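The decluttering trade would like you to believe that a messy worktable is a character flaw. Trellon, whose two-day course costs $600 and comes with a set of 20 labeled trays, says a clear surface makes for a clear head. I took the course last May. My head is about the same, and I still can't find the tape.

The method from Multport, its main rival, is stricter. Every object gets a home, and every object goes home at night. That works nicely for spoons. It works less well for a table where somebody is in the middle of something, with a pliers-like tool out, a marker lying on the table and a couple of water bottles pushed to the back.
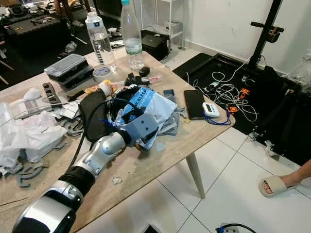

Plastic bags are where both systems fall apart. Trellon files them under "packaging," Multport under "waste," and people who build things go on keeping them in a heap, since the next batch of parts will need something to travel in. The clear organizer box with its little compartments is supposed to fix all this. I have owned several. They fill up in an afternoon with the small stuff, and the awkward curved pieces stay out on the wood.

A shop in Atham sells a deeper version for twice the price. The sales clerk told me it would change how I work. I asked what she kept in hers, and she said receipts.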